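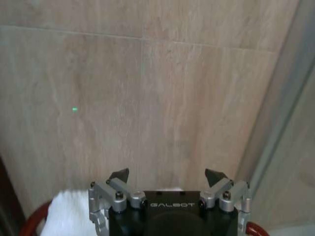
Home > Bathrooms > Tile & Grout

Ask Browse Topics Sign in

How do I clean stone-look wall tile without leaving a haze?

We have large beige tiles with gray and tan streaks on the bathroom wall. They look dull when the light comes in sideways. I've been wiping them with a spray cleaner and a towel, and the haze is worst along the grout lines. I don't know if it's real stone or just printed. The house came with it.

Posted by butden51, 2025-12-02
Viewed 3,543 times

Ollari
Sounds like cleaner buildup. Go over it with warm water and a drop of dish soap, rinse twice with plain water, then dry it with a flat microfiber cloth. Fluffy towels leave lint in the grout, and if you use fabric softener they leave a film too. Skip vinegar until you know what the tile is. It's fine on most porcelain but it will etch marble or travertine. If you have a spare tile in the garage, look at the edge — porcelain is usually one even color there with the pattern only on the face.

uno_176
Magic eraser. Works on mine

Baert
I'd go with the first reply, but do one tile and let it dry overnight before doing the whole wall. Mine took three rinses. If the grout still looks cloudy after that, it may be old grout haze from the install, and you'll need a haze remover made for your type of tile. I did ours in May and it has stayed clear.

17 people found this helpful

We use cookies to remember your settings. Accept Manage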